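School meals and attendance in Arura district, a short thread. I've been going through the April registers with Josué Amaral.

1/ The district has 41 primary schools. Hot lunches stopped in most of them when the kitchen contract with Lehner ran out. Children were given a dry ration to take home instead, once a fortnight.

2/ Attendance fell in the afternoons first. Teachers marked the register in the morning only, so the official figure hardly moved. You have to look at the class notebooks to see it.

3/ At Gevuvura primary, some 235 children are on the roll. The notebooks show the older classes thinning out after the midday bell. A child who walks home to eat often has younger ones to mind once they get there.
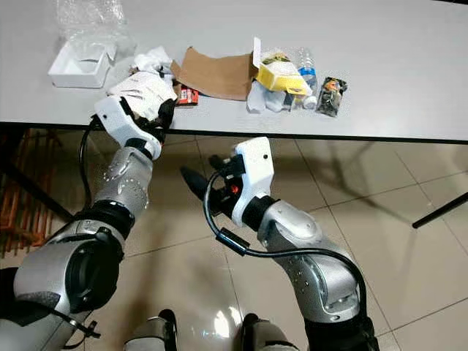
Zuleica Moura replied to say the afternoon drop was there before the lunches stopped, and that the long walk in the hot months explains part of it. Fair point. I only have one year of notebooks, so I can't separate the two.

4/ The ration itself was rice and lentils. Parents I spoke to were glad of it. It was shared by the whole household, as you would expect, and it was gone well before the next one came.

5/ The block office says a new kitchen contract has been drawn up and is waiting for a signature. I asked for a copy and was told to write in. I wrote in on 23 July 2026.

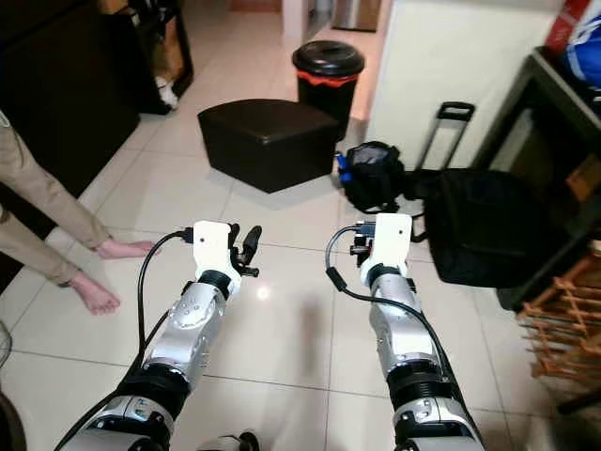
WHAT PARENTS ARE ASKING FOR

6/ Cooked lunch back on all 5 school days. A second register after lunch. The cooks' back pay, which stands at 2 months in the Malex cluster of schools.

7/ The second register would cost next to nothing. Two head teachers have started keeping one without being told to, in an ordinary exercise book.

8/ If you teach in the district and have kept afternoon numbers for earlier years, please message me. Class totals are enough, I don't need the children's names.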